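Unit 7: Shared Facilities in the Small Workplace

Skorport Institute, Certificate in Office Administration

Purpose of the unit

Most small employers provide a place where staff may prepare a hot drink. The administrator is usually expected to look after it, often without written guidance. This unit covers provision, cost and safe use. It carries 6 credits and is assessed by one written report.

Provision

Employers should first establish who will use the area and at what times. In the Curela case study (Reader, page 39), staff on early shifts had no access to drinking water before the main kitchen was unlocked. Students should note how the complaint was recorded and which manager was responsible for the reply.

Cost

Supplies may be paid for by the employer, by the staff, or by both. Whichever method is chosen, it should be set out in writing and reviewed each November. Students should compare the two policies in Appendix 2, from Curnura and Sperling, and consider how each treats agency workers. 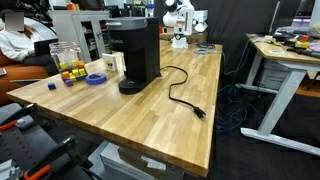
Safe use

Portable electrical items should be listed in the equipment register. Leads and plugs should be looked at before use, and any damaged item withdrawn and labelled. Cleaning duties should be shared by rota.

Reading for the seminar

Reader, chapters 6 and 7. Please bring a copy of the register template.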